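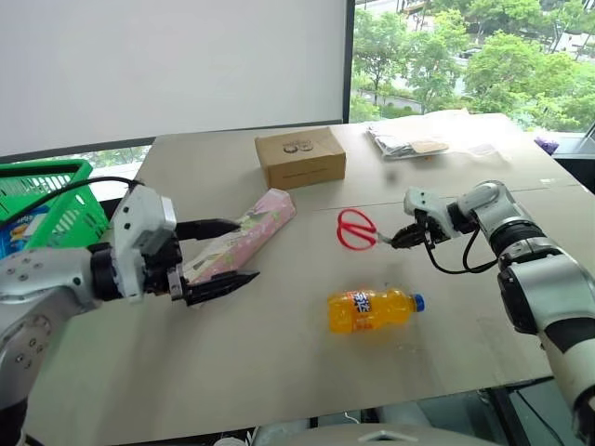 About Stonness Packing Room

3 min read

Stonness is a small packing room for people who sell things from home. We opened in May with one large table and a shelf of cardboard boxes. Today we are four persons, and we pack up to 600 parcels in a month.

Our customers bring us what they sell, and we put it in a box which fits. It can be soap, it can be candles, it can be a bottle of orange soda for a birthday set. Drinks we always close in a separate bag before they go near paper goods. Long packages we measure twice, as the post office charges extra over 100 centimeters.

Jean Baird started the company and speaks with new customers. Dace Sakalauskas prepares the labels. Povilas Vanags and I do the packing, and in the evening we clear the table together.

12 Shares

Our table and our tools

We chose a light table with much space on it. Small items are easy to find on such a surface, and a forgotten invoice is seen at once. Scissors with red handles we like for the same reason. They lie on the table closed when they are not in use, and this is the first rule which every new colleague learns from Povilas.
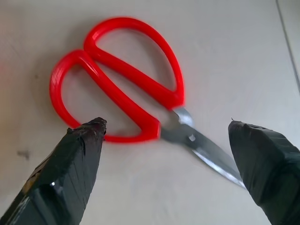

Stonness Customer Booklet, page 13

How to work with us

You may bring your goods every morning until 11. Please write your name on each bag and tell us if something can leak or break. For regular customers, such as Bellent and Ozoliņš, we keep their own boxes on the shelf. If you need only one parcel packed, you are also welcome, and the price for one box is the same.

Sarmīte Vasiliauskas, Stonness

4 Comments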